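I keep getting asked what to do with an old desktop computer, usually by somebody who has two of them in a closet. I've spent the last few years sorting donated electronics for a small reuse shop in Moodley, so I'm going to write down what I tell people. Long thread.

First, the hard drive. Take it out or wipe it before the computer leaves your house. Deleting your files and emptying the trash does not wipe anything. On a newer Windows machine, use the reset option and pick the choice that cleans the drive. It takes hours. Start it before bed.

If the machine won't turn on, take the drive out. It's usually two or four screws and two cables. Keep the drive in a drawer if you aren't sure what's on it. Our shop will put it through a crusher while you watch, and plenty of county sites do the same if you ask.

Second, look inside the disc tray. We had 33 discs come in that way in one year. Wedding videos, tax software, somebody's thesis. We try to give them back but most people don't leave a phone number.

Third, take the side panel off and look before you decide it's junk. People assume the whole thing is worth nothing. The case usually is worth nothing. What's in it might still be useful to somebody with the same model and one dead part.

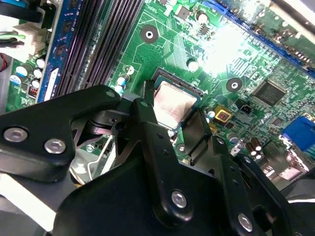
Memory is the easiest thing to pass along. It comes out with a clip at each end of the slot, it's light to mail, and it either works or it doesn't. Put it in an antistatic bag if you have one. Don't use regular plastic wrap.

Power supplies are the opposite. We don't resell any that came out of a machine older than ten years, and please don't open one up. They can hold a charge after they're unplugged.

The little round battery on the main board should come out before anything goes to recycling. Tape over it and put it with your other batteries. Same with laptop batteries, except if a laptop battery is swollen, don't tape it, don't press on it, don't put it in your trunk for a month. Call your local hazardous waste number and ask.

Somebody asked about gold. Yes, there is gold in old electronics. No, you aren't going to make money on it at home. Reshma Kruger runs the scrap side at Viltura, where our leftover boards go, and I asked her this once for a customer. She said they'd want a pallet before they'd even quote a price on boards, and that the home methods involve acids she wouldn't keep in her own garage.

What scrap buyers do care about is sorting. Processors separate from boards, boards separate from wire, steel cases separate from everything. A mixed box gets the price of the worst thing in it. We sort at a folding table in the back with coffee cans and labels.

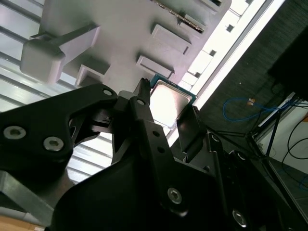
A processor with its silver lid facing the light.

If you do pull a processor, store it so nothing touches the contacts. A plastic clamshell or an egg carton lined with foam works. If it has pins underneath and you bend a few, it may still be fixable with a mechanical pencil and patience, but a buyer will want to know.

Write the model number down. For most desktop chips it's printed on the lid, under the old thermal paste. Rubbing alcohol and a coffee filter will clean that off.

Now the boring part, which is where to take it all.

Check your city's page first. Ours takes computers for free and charges for tube TVs. The next town over charges for both and only opens in the morning. It changes every year, so don't go by what your neighbor did.

Ask any drop-off place where the material goes next. A decent one will name the company. If the answer is "overseas" or a shrug, go somewhere else. Shireen Van Wyk, who does intake at our shop, keeps the name of our downstream buyer on a card by the register and has handed it out more times than I expected.

Schools mostly don't want your old computer. I know it feels like they should. They need matching machines they can manage together, and one odd tower is a chore for whoever runs the lab. Call before you drop anything off.

Printers. We stopped taking them. The ink is expensive, the rollers dry out, and people don't buy used ones. I'm sorry. Keep the cable, it fits other things.

Cables in general: one of each, plus a spare for whatever you use daily. I got rid of 691 cables from the shop basement last December, counted because Shireen bet me it was under 500. They went as copper scrap and the check bought us lunch.

Monitors are worth passing on if they're flat and have a digital input. Test it, write "works" and the month on a piece of painter's tape, and stick that to the screen. Include the stand. We have a whole shelf of monitors with no stands.

If you want to give the computer to a relative, be realistic about the age. A machine that can't get security updates is a bad gift for somebody who does their banking on it. Putting Linux on it is fine if you are also willing to be the person they call.

Refilwe Steyn asked in the replies if it's better to keep using the old one. Usually, yes. More memory and a solid state drive will make a slow seven-year-old desktop pleasant again for less than the price of a new one.

I'll do phones and tablets in a separate thread. Please stop mailing us printers.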